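November, Durus sim notebook, after lunch

Picking up where I left off. The retrain with the exposure jitter finished overnight, and I've spent the morning going through rollouts with far too much coffee in me. Short version for anyone skimming: jitter on the wrist view helps, jitter on everything hurts a bit, and I'm still not sure my scoring is fair.

Background so future me doesn't curse present me. The garden room scene has the policy working out of the round tub on the floor, and Marlina noticed a while back that most of our failures happen after the gripper is already over the rim. The approach is fine, the arm gets there, and then the fingers dither. My guess was that the wrist stream just goes too dark in there for the encoder to hang on to anything, so the policy coasts on whatever it remembers from the scene view. The renderer does quite a harsh falloff inside deep objects and we never touched it (we were so pleased with the floor texture we forgot to look at anything else!).
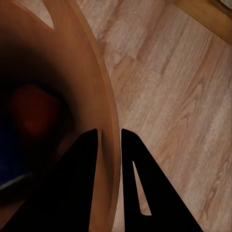

Wrist view at the rim, default lighting. The red one is a smudge and the blue one is nearly gone.

So the method. Same 505 demos as before, no new collection, no change to the action head. Three training runs from the same starting weights:

Run A — plain, same as the October baseline.
Run B — random exposure and gamma on the wrist streams only, both arms, drawn separately per episode.
Run C — same jitter on every stream, scene view included.

I drew per episode instead of per step. Tried per step first and the flicker looked awful, and Sunil pointed out that a real camera wouldn't jump about like that anyway. Left the range wide. At the top end the floorboards blow out completely, which I expected to be a problem and wasn't.

Evaluation is 78 held-out starts, same seeds for all three. I'm scoring "fingers closed on the right object" separately from "task finished", because the second one drags in all sorts of nonsense from the other arm.

What I got: B clearly better than A on closing on the right object. C sits between them, closer to A than I'd like. On task finished the gap between A and B shrinks a lot, and when I watched those rollouts back, 9 of the B failures were good grasps followed by the wrist clipping the rim on the way out. Different problem! Collision margins on that mesh are a mess and I've been putting off fixing them since the Kudar import. Adding it to the list again.

The bit I find interesting is C. If the story was simply "dark pixels are bad", jittering everything shouldn't cost us. The scene view is already bright and the contents of the tub are readable in it, blue and red-orange both, even with the shade from the walls. Mess with the exposure there and you're wrecking a cue that was doing useful work. I think A leans on the scene view for what is where, B learns to share the load, and C gets a worse version of both. That's a story and I haven't tested it. The obvious test is to blank the scene view for the last stretch before grasp and see who falls over.

The scene view also has loads of clutter the wrist never sees from over the tub. Garden through the glass door, the shrubs, the swing, the knife in the right gripper, the little orange thing on the floor. I half wonder how much of the localisation is coming from the door frame, seeing as it never moves between episodes.

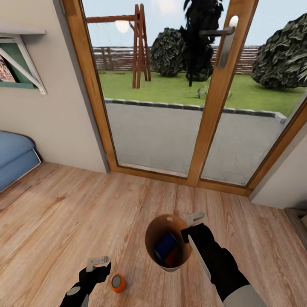
Intan Goh: before you blank anything, can you check whether the two wrist streams got the same jitter draw? If they're independent then B has also taught the policy not to compare brightness across arms, and that could be half your gain. I'd do a tied version first. Also please stop reporting one training seed.

Fair on both counts. They're independent, I checked the config. Tied version is queued as B2, and I've asked Wulan Lumenta for time on the Harahap box so I can run 2 more training seeds of A and B. C can wait.

Other bits so I don't lose them:

The jitter code lives in my branch and the default is off. If you pull it, the gamma is applied after the resize, and it probably should be before. Edileuza Amaral ran into this with the Gonora loader and says the difference was small, but I'd like to see it for myself.

Eval script now writes the seed into the rollout folder name. Old folders don't have it, don't mix them.

Colours: I keep writing "red" for an object that looks brick in one stream and orangey in the other. Need one label per object in the score sheet, otherwise I'm going to mark a right grasp as wrong at some point.

Rim margins. Yes. Tomorrow morning, before email.

B2 started 4:20 pm. Loss looks normal so far.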